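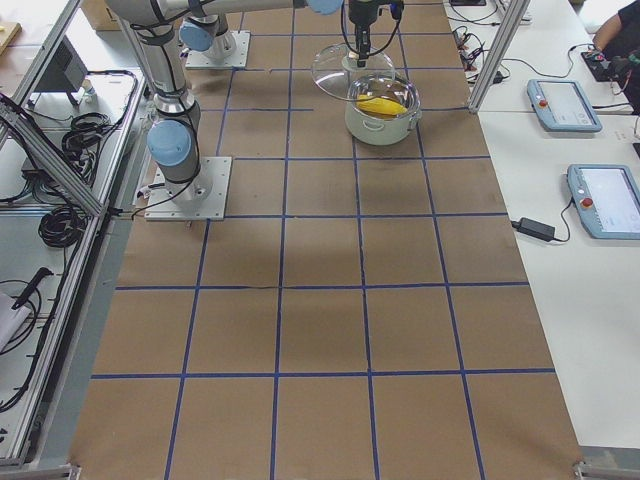
A table covered in brown paper and marked off in squares with blue tape.

Merell Paper Mill to Restart Second Machine in November

8/4/20

Dmytriv, the packaging company that owns the Merell paper mill, will restart the second of the mill's two paper machines in November, the company said in a statement to customers.

The machine has been idle since spring, when orders for sack paper fell off. It makes the heavier grades of brown kraft used for cement bags and animal feed. Lighter wrapping grades are made on the first machine, which has kept running on a reduced schedule.

Dmytriv said demand for shipping paper and box liner has picked up over the summer as more stores send goods by mail. It did not say how much of the new output is already sold.

The restart will be done in steps. The dryer section is to be cleaned and inspected first, and 4 of its rolls will be replaced. Trial runs are planned for 3 weeks before the machine goes back to full production. At that point it should make about 2000 tons a month.

Workers who were moved to the company's converting plant in Cumier will be offered their old jobs back. Those who want to stay in Cumier may do so — the plant there is short of staff on the night shift.

Prices for standard rolls will not change before the end of the year, according to the statement. Orders for custom widths now take 5 weeks to fill, and the company expects that to get shorter once both machines are running.

Stalus, which hauls most of the mill's paper by truck, said it will add evening pickups at the Merell gate. The town has asked that trucks keep using the river road and stay off the streets near the school.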